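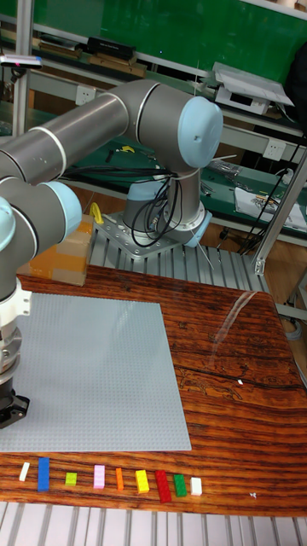

Corrado Ruggiero told me you can't sort Lego by color, and that anyone who tries will end up on the floor at two in the morning holding a gray piece up to a lamp. Sort by shape, he said. Your eye finds a red thing in a pile of bricks with no trouble. It will never find a small flat thing in a pile of red.

I wrote this down, thanked him, and sorted by color.

By Primo Melis
March
4 min read

The collection is 3000 pieces, according to the man who sold it to me, and I have chosen to believe him. It came in a single tub with a lid that doesn't fit. My plan was to get through 600 pieces a week, which seemed modest until I sat down to it on Friday evening and came up for air with 322 done and a thumbnail I no longer had feeling in.

The trouble with color is that it keeps splitting. I started with green. Then there was lime green, which is clearly a different thing, unless the light is bad, in which case it's yellow. Pink and light pink I refused to separate on principle, and then separated. White should be easy. White has been sitting in somebody's sunny window since before I owned a car, and now comes in three shades, one of which is tea.

What did help was laying out a sample row. One brick of each color along the front edge of the table, with a gap between them, and the big light gray baseplate behind. White, blue, lime, light pink, orange, yellow, red, green, white again. Everything from the tub gets held against the row before it goes in a container. It looks like a paint store run by a child, but I've stopped having arguments with myself about orange.

The blue one is much too long to be a sample. I know. I like it.

I should also say a word for the table, whose top has a long dark crack across the right-hand side. Small parts and a crack are a poor match, so I sort on the left and keep the right for coffee. The finish is shiny enough to throw the light back at you too, and a clear one-by-one laid on it is as good as gone. Put those on the baseplate.

For containers I bought a set of Grurnex drawers, 6 to a unit, and they are fine if you never open two at once. The Palumbo ones stack better but cost more than the Lego did.

Corrado came by to look at progress. He opened the red drawer, asked me for a hinge, and stood there while I looked for it. It was a long visit.

I start on shapes next week – reds first, as that drawer is already out on the floor.

Recent posts
The Natgate shelf, one year on
Why I own four tape measures
Trindilis glue and other regrets
A drawer for the other drawers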